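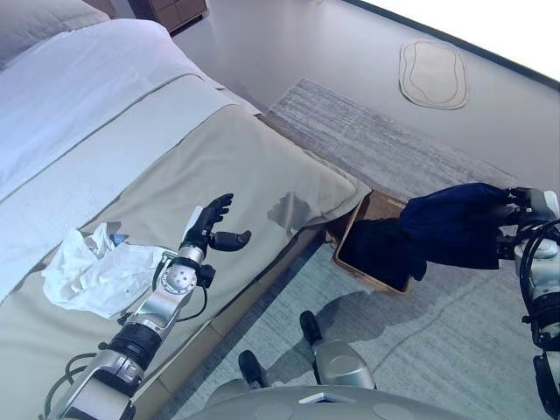 Navy garment going into the wicker basket at the foot of the bed, left hand free

Subject: Re: [housekeeping-kit] Lease or buy, and what to put in the budget
Date: 16 July 2026

Gualtiero Sala wrote:
> We have to put our equipment figures in soon and I am stuck on the
> robot line. Mullitz will lease us one with two arms and legs, Borkham
> only sell outright. My partner would like the cheaper sort with a
> single arm on a wheeled base. Our rooms are small and there are
> 17 of them. What did you put down at Oltomcombe, and what did you
> forget? Also, is there any point in paying for proper hands?

Hello Gualtiero, and hello all,

Good timing, I've got our spreadsheet open as I type and I'm fed up with looking at it on my own!

We went for the lease in the end. I'd been all for buying (I hate monthly payments, always have) but we simply don't know yet how much of the week's work we'd give it, and I didn't want to own something big and silver that stood in the linen room all winter. Mullitz quoted us for a trial that started in February and we've carried on from there. I won't post the monthly figure as they asked me not to, but ring them and haggle, they do move.

Now, what I forgot. The service visits, for one. They're £179 a go and our first lease draft didn't include any, so read the back pages before you sign. A spare hand was the other big one. I had a vague idea that fingers were like hoover bags and you just got another packet – no, ours are £509 for the hand, and it comes as a whole. We've put one in for next year and I'll be delighted if the money's still there at the end. All in, I've set aside almost £2,000 on top of the lease for bits and pieces, and that has to cover some more baskets as well.

On the baskets, do think about them before you think about software! The wicker one in the picture sits right at the corner of the bed, under the overhang of the runner, and dark things like that navy one sag straight down into it. I'd much sooner have that than a tall hamper on the far side of the room. I've asked Lemaire to price me a set with a wide opening and will post what they say.

Proper hands, yes, I'd pay. Look at what's on that bed: a crumpled tissue, with something small and blue tucked into it, and then a garment heavy enough to hang. That's the sort of mixture you get when you strip a room, and your partner's single arm has to do one and then the other. I also want a person to look at small things before they go anywhere, so our plan (and our staff hours) has somebody in the room for that. Please don't budget as if the wages line disappears. Ours has hardly changed.

Which reminds me, put your extra linen under the same heading. There's a grey patch on the runner near the corner, and it's pale beige, so it shows. I'm going to ask for darker runners next year and see if anyone notices where I've hidden the cost.

Legs or wheels I'm less sure about. We have carpet by the beds, then rugs, then a smooth bit with a mat on it, and I wanted to keep all of that. If your floors are all one level and you don't mind rolling up the rugs, wheels might save you a fair bit. Measure the gap at the end of each bed first, though, with a basket in place. I did ours without and had to go round again with the tape.

Could you send me the Borkham price, off list if you prefer? And has anyone else on here got insurance sorted? Our broker has been sitting on my email for ages and I'd like a number to put in the last empty cell.

Best wishes from Oltomcombe,
Jan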